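The Mullel storeroom opened to outside visitors on Tue 3 March, for the first time since the August recount. Danuta Adamczyk of the Tikotlow antiquities fair led the tour. The holding is 863 pieces, mostly burial jades and small bronzes from the western trade routes.
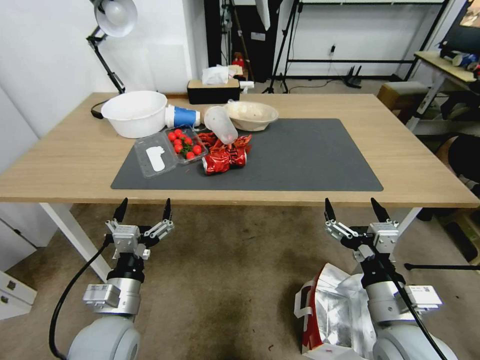
Visit Reports

Each piece has a card giving material, weight and last known owner. Jade is weighed dry to 12 decigrams or better. Beads under that limit are weighed by the string - a practice I would not follow.
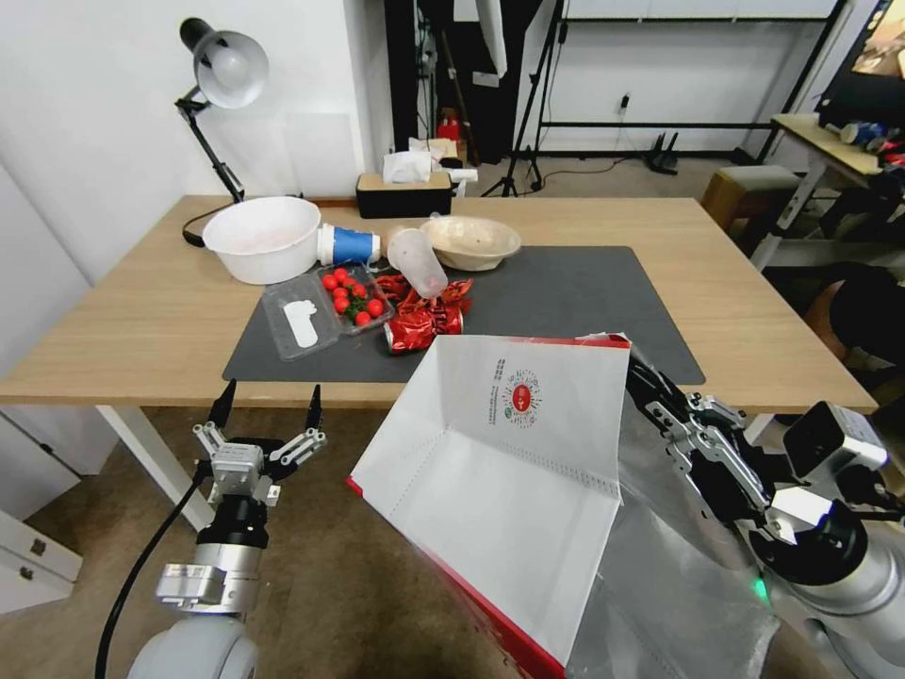

The Milošević group takes up 50 trays. Most are belt hooks with worn gilding, and the drill holes on two of the pendants are conical from both faces, which fits hand drilling with loose abrasive. Zineb El-Sayed disputes the early date on the cards and would move the group later.

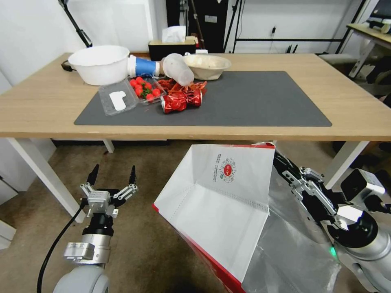

Loans are handled through Flotico, and paperwork must go in before a piece leaves its tray. The reading room holds 300 sale catalogs, shelved by auction date. Several lack their price lists. Photocopies are made on request - bring the lot number.
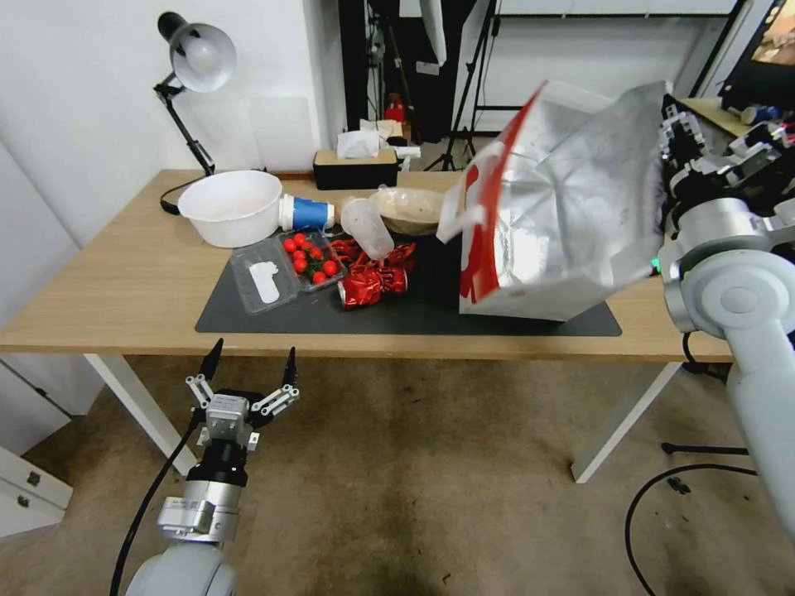 Silver foil bag with a red stripe, over the dark mat.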